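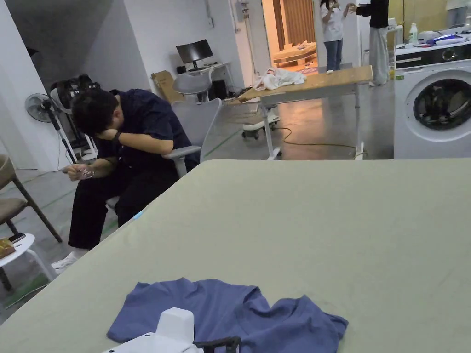
Vesdale Children's Museum – Textiles Department

Why Do Clothes Wrinkle?

Leave a T-shirt in a heap overnight and in the morning it will be covered in lines. Leave a fleece jacket in the same heap and it will probably look fine. To see why, you have to look at what cloth is made of.

Start with the thread

Pull a loose thread from an old cotton sock and untwist it. It comes apart into tiny hairs called fibers. Cotton fibers grow on the seeds of the cotton plant, inside a pod called a boll. When the boll is ripe it splits open and the white fluff shows.

Each fiber is mostly cellulose. Plants use cellulose to build their stems and leaves, and it is found in wood and paper too. Cellulose is made of very long chains of sugar units joined end to end. The chains lie side by side, and weak links called hydrogen bonds help hold them to each other.

What happens in a crease

When cotton is bent and pressed, some of the weak links come apart. The chains slide a little, and new links form in the new position. Now the fiber is held in its bent shape. A great many bent fibers in a row make a wrinkle you can see.

Water makes this happen more easily. It gets in between the chains and loosens the links. As the water dries up, the links form again in whatever shape the cloth is in. A wet shirt left in a ball dries with the shape of the ball in it. Sweat and damp air can do the same thing, more slowly. The backs of your knees are warm and often a bit damp, and cotton pants crease there when you sit.
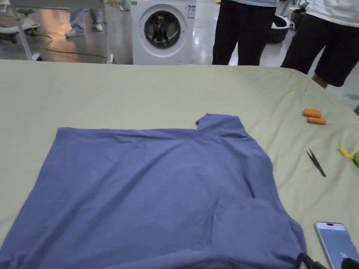
A cotton T-shirt with one side partly turned over.

Woven or knitted?

The way cloth is put together matters as well. A dress shirt is usually woven. Its threads cross over and under each other in straight lines, like a basket. There is not much room for them to move, so a sharp bend tends to stay sharp.

Most T-shirts are knitted. The yarn runs in rows of small loops, and the loops can stretch and spring back. Knitted cotton still wrinkles, but the lines are often softer. If you have a magnifying glass, look at a T-shirt and then at a bedsheet. The loops on the T-shirt look like little letter Vs.

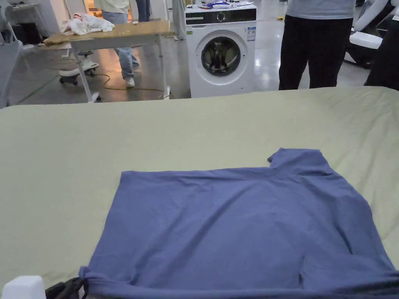
Photo: Tanko Onyeka / Vesdale Children's Museum

Other fibers

Linen comes from the stem of the flax plant. It is cellulose, like cotton, but its fibers are stiffer and it wrinkles even more.

Wool comes from sheep. It is a protein, like your hair, and the fibers are naturally crimped. They act a little like springs.

Polyester is made in factories. It soaks up very little water, so damp does not loosen it the way it loosens cotton. Fleece jackets are usually polyester.

How an iron works

An iron uses heat, weight and often steam. The steam and heat loosen the links, the weight pushes the cloth flat, and the links form again as it cools and dries. Irons get hot enough to burn skin, so ask an adult to do this part. 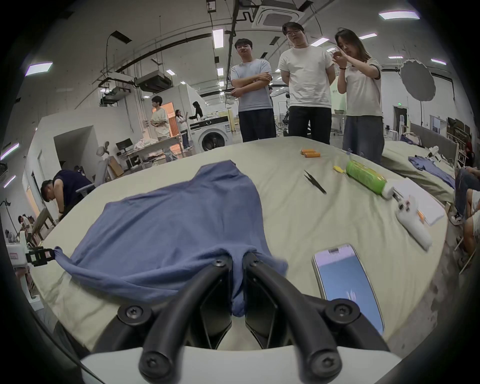 Bunched cloth makes a long fold.

Try it at home

You need 4 pieces of old cloth: two cotton and two polyester. Check the labels. Wet one of each kind and keep the others dry. Crumple each piece into a ball and put a book on top. Wait 60 minutes, then open them up – carefully, so you don't smooth them out – and draw what you find.

Words to know

Boll: the seed pod of a cotton plant.
Cellulose: the material that makes up most of a cotton fiber.
Fiber: a very thin strand that can be spun into yarn.

Text by Chukwuemeka Aliyu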